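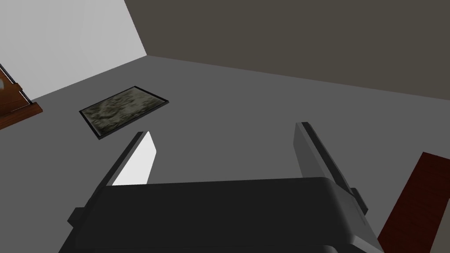 Issue 8

# Checking a robot's shift in the simulator before it comes to the floor

I work in the training office of Plumik, where we prepare staff to work next to the fetching arms. Since August every new task for an arm is first tried in the simulator, and the person who does this task by hand today must sit with us and look. This guide is for that person. You do not need to know programming. You need one free hour, a notebook, and your experience of the job.

The guide was written together with Bushra Mughal from the day shift and Géza Fodor, who keeps the simulator running. If something is not clear, it is my English and not their explanation.

## Before you start

Ask your shift leader to put the review hour in the plan. It is paid as normal work and it must not be taken from your break. When we began, people came after their shift, tired, and they said yes to everything. Those reviews were useless and we had to repeat them.

You will need:

- your login for the review computer
- the task sheet, printed (the long one, with the steps in order)
- a pencil, because the sheet gets corrected many times

## Step 1: Open the run and choose the hand view

Start the program and open the run with the name of your task. Choose **View**, then **Hand**. Now you look over the gripper toward its two fingers, so you see what is in front of it. Many colleagues prefer the room view at first, because it feels more natural. Please stay with the hand view for the first pass. In the room view everything looks easy.

Play the run one time without stopping. Do not write anything yet.
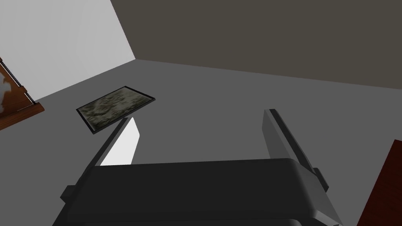
Then play it again at half speed, and this time stop it whenever you would have done something different with your own hands. Write the time from the counter and one short sentence. "I would turn earlier" is enough. Géza can find the place from the counter and he will ask you if he does not understand.

Do not worry that a remark is too small. Ildikó Takács wrote in her first review only that she always closes one drawer before she opens the next. The task sheet did not mention it, because for her it was so normal. Now it is a line on the sheet.

## Step 2: Compare with the task sheet

Put the printed sheet next to the screen. For every step, mark one of these:

1. **Same** — the arm does it as it is written.
2. **Different, fine** — it goes another way, but you would accept the result.
3. **Different, stop** — it must be changed before the arm comes to the floor.

If you hesitate between the second and the third, choose the third. The sheet goes back to Géza and it costs him an afternoon. This is much cheaper than a correction on the floor.

When the gripper turns, the picture turns with it, and the furniture can stand very crooked on your screen. Some people get a light headache from this. Pause, look at the window, and continue. Kálmán Pálfi turns his whole chair, and I do not recommend it, but it works for him.

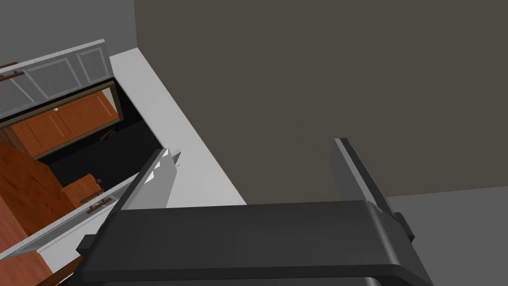
*Hand view in the kitchen model: open gripper, with the white and the wooden cabinets on the left.*

Look especially at places where a door or a drawer is near the path of the arm. Ask yourself where you would stand if you were in the same room. If you would not like to stand there, write it down, even when the arm touches nothing.

## Step 3: Check the things which are easy to forget

The simulator shows shapes and colors. It does not know that the label on a box comes off when it is damp, or that one shelf at Juhász is always overfull before holidays. You know this. There is an empty half page at the end of the sheet for such things, and I ask you to fill it.

Also check the objects themselves. The models come from a library, and sometimes they look strange or sit in a place where you would never leave them. If you cannot say what an object should be, write "unknown" and the color. Please do not guess.

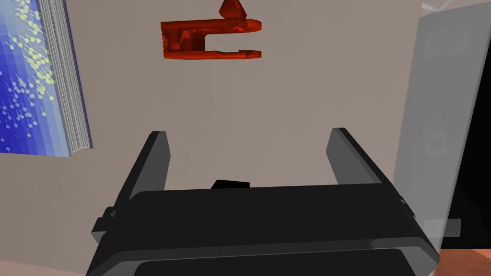 *Open fingers, and a red forked part higher up against the wall.*

## Step 4: Talk about the hours

This step is the reason why I wanted to write the guide. When an arm takes a part of your task, something must be written about the time which becomes free. On the form there is a box **Hours after change**. Do not leave it empty, and do not let somebody else fill it for you.

At our site the arms took over the night fetching and 38 people had a change in their plan. Almost two hours per shift became free for most of them. In the first weeks this time simply disappeared into other small jobs, and people felt they worked more than before. Rozália Lengyel collected the complaints and brought them to the meeting, and after this the box was added. Now the freed time must have a name: training, checking the arm, longer handover, or a shorter shift where the contract allows it.

Some colleagues are glad that they do not walk so much. Others miss the walking, because they met people on the way. Both can be written in the remarks. We read them.

## Step 5: Sign and send

Sign only if there is no **Different, stop** left open. Your name on the form means that you looked. It does not mean that you are responsible if the arm makes a mistake later — this responsibility stays with the company, and it is printed so on the back.

Put the sheet in the Catier tray beside the review computer, or scan it and send it to the training office. You get an answer after Géza has made the changes, and then you are invited for a second look, which is usually much shorter.

## If something does not work

- **The view is black.** The run did not load. Close it and open it again.
- **The counter does not move.** You are in the still view. Press **Play** two times.
- **You do not agree with the other reviewer.** Send both sheets. Do not make one sheet from two opinions.
- **You are asked to sign without the review hour.** Do not sign. Call Rozália or me.

The next issue will be about the handover between the evening shift and the arms, with the new form from Boker.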